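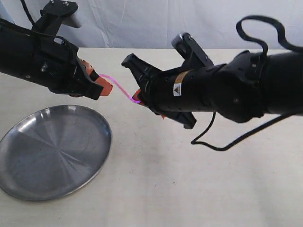

Liste Osent — fils, gaines et tressages
Objet : Re: Le rose translucide, gaine creuse ou fil plein ?
De : Bartosz Brzozowska
Heure : 22:41

Bonsoir à toutes et à tous,

Quelle bonne question, et quel plaisir de voir revenir le rose sur la liste ! Je recopie le message d'origine pour celles et ceux qui reçoivent le résumé groupé, et je réponds dessous.

> Bonjour la liste,
>
> J'ai ressorti ce mois de mars un carton de fils à scoubidou
> qui dormait chez ma mère et je voudrais m'y remettre avec mes
> neveux. J'ai du rose translucide en deux sortes : une gaine
> creuse, assez molle, et un fil plein qui tient un peu mieux
> tout seul. Mes questions :
>
> 1) Lequel prendre pour un carré à quatre brins qui ne vrille pas ?
> 2) Comment enlever les plis ? Les miens ont passé des années
> enroulés et ils font des S dès que je les lâche.
> 3) Est-ce qu'on trouve encore le même rose quelque part ? Le
> mien tire vers le magenta, les neufs que j'ai vus en magasin
> sont tous couleur bonbon.
> 4) Dans quoi vous rangez tout ça pendant que vous travaillez ?
> J'en ai jusque sous le canapé.
>
> Merci d'avance,
> Maud

Maud, bienvenue, et tant pis pour le canapé, nous en sommes tous là.

1) Creux ou plein

Pour un carré à quatre brins, je prends le creux sans hésiter. La gaine s'écrase au croisement, les boucles se couchent l'une contre l'autre et on obtient des faces bien plates, avec cette lumière qui passe dans les bords quand le fil est translucide (c'est pour ça que j'aime tant les roses, un opaque ne fera jamais ça). Le fil plein garde son diamètre sous la tension. Il est très beau en torsade ronde, où on voit le relief de chaque brin, mais en carré il laisse de petits jours dans les angles et il a tendance à repartir dès qu'on relâche les doigts.

Si tes neveux débutent, donne-leur le creux aussi. On peut serrer un peu trop ou pas assez, ça se rattrape au rang suivant. Seule précaution : tirer les quatre brins deux par deux, en face à face, et par petites tractions. Quand on tire un seul brin d'un coup sec, la gaine s'étire, elle blanchit par endroits et la marque reste.

Pour la vrille, regarde surtout le sens de tes boucles. Un carré qui tourne, c'est presque toujours un rang sur deux croisé dans le mauvais sens. Sur un ouvrage déjà bien avancé, défais jusqu'au dernier rang droit et repars de là, c'est moins long que ça n'en a l'air.

2) Les plis

Ah, les fameux S ! J'ai essayé à peu près tout ce qui se dit ici. Le sèche-cheveux, je l'ai abandonné, la chaleur arrive trop fort au même endroit et j'y ai laissé un très joli violet. Ce qui marche chez moi : un bain d'eau chaude du robinet, pas bouillante, cinq minutes, puis je prends le fil par les deux bouts et je le tends doucement, juste assez pour que la courbe s'ouvre. Ensuite je le pose bien droit sur une serviette et je n'y touche plus jusqu'au lendemain. Compter quelque 12 heures pour un fil resté longtemps en bobine. S'il garde une légère ondulation, aucune importance, elle disparaît au tressage.

Pour tenir le fil tendu, pince-le dans quelque chose de doux. Avec une pince à mâchoires nues, on imprime les stries dans la gaine et sur du translucide ça se voit énormément. Deux morceaux de caoutchouc ou de chambre à air font l'affaire, et même les doigts si on a de la patience.

Attention, le plein demande plus longtemps que le creux, et il faut bien vider le creux de son eau avant de tresser ! Je le suspends par le milieu, les deux bouts vers le bas. La première fois j'ai oublié et j'ai eu des gouttelettes enfermées dans tout un porte-clés, que ma fille a trouvé magnifique et qu'elle a refusé de me rendre.

3) Le rose

Alors là, je me suis un peu emballé et j'ai sorti mes nuanciers. Le rose qui tire vers le magenta, dans les vieux cartons, c'est très souvent le 1302 de chez Nowicki, qui n'est plus au catalogue. Regarde s'il reste une étiquette sur le lien ou au fond du sachet, le numéro était imprimé en petit, à la verticale. Le plus proche que je connaisse aujourd'hui est la référence 3305 chez Sokeo. En bobine il paraît plus foncé, mais un brin seul posé sur une feuille blanche, à côté d'un ancien, je m'y trompe une fois sur deux. Il existe en creux seulement, ce qui tombe bien pour ton carré.

Un conseil : ne mélange pas l'ancien et le neuf dans le même brin d'un ouvrage, mets plutôt deux brins anciens et deux neufs, en diagonale. La petite différence de teinte devient un motif, et à la lumière c'est superbe. Si quelqu'un a encore du Tritulcombe dans le même ton, j'aimerais beaucoup comparer, je n'en ai connu que le vert et le bleu.

J'en profite pour répondre à la personne qui me demandait en privé où j'en étais de mon inventaire : 897 brins, toutes couleurs confondues, mesurés et attachés par teinte. Le rose gagne largement. Je n'ai aucune excuse.

4) Le rangement

Un plateau ! Rond, en inox, peu profond, avec un petit rebord. Le mien vient du rayon cuisine d'une ressourcerie et je ne travaille plus sans lui. Les chutes glissent dedans d'un revers de main, les brins coupés ne roulent pas par terre, on voit très bien les translucides sur le métal, et le soir on rince. J'ai longtemps utilisé une boîte à compartiments, mais on finit par tout sortir et tout étaler quand même.

Côté table, prends une surface claire et unie si tu en as une. Beige, crème, blanc cassé, peu importe. Sur ma vieille toile cirée à fleurs je perdais mes brins de vue sans arrêt, et les enfants encore plus. Et une lampe sur le côté, assez basse, pour que la lumière traverse le fil et qu'on voie bien le croisement.

Pour le stockage long, surtout pas d'élastiques, ils collent à la gaine avec les années et laissent une trace brune. Un bout de laine noué lâche, et les fils en grandes boucles, les plus grandes que le carton permet. Tu auras moins de S la prochaine fois.

Dis-nous ce que les neveux ont choisi comme premier modèle ! Si c'est le carré, j'ai une fiche dessinée à la main pour le départ à quatre brins, que je peux scanner et t'envoyer. Le départ est le seul moment un peu pénible, après ça file tout seul.

Ah, et pour l'arrêt : laisse 12 cm de chaque brin avant de couper, on regrette toujours d'avoir coupé trop court. La flamme du briquet pour souder les bouts, je déconseille, ça noircit le rose et ça sent très mauvais. Je rentre les brins sous le dernier rang avec une aiguille à laine et ça tient.

Bons tressages et à bientôt,

Bartosz

--
Pour répondre à toute la liste, gardez l'objet tel quel.
Merci de couper les citations trop longues avant l'envoi.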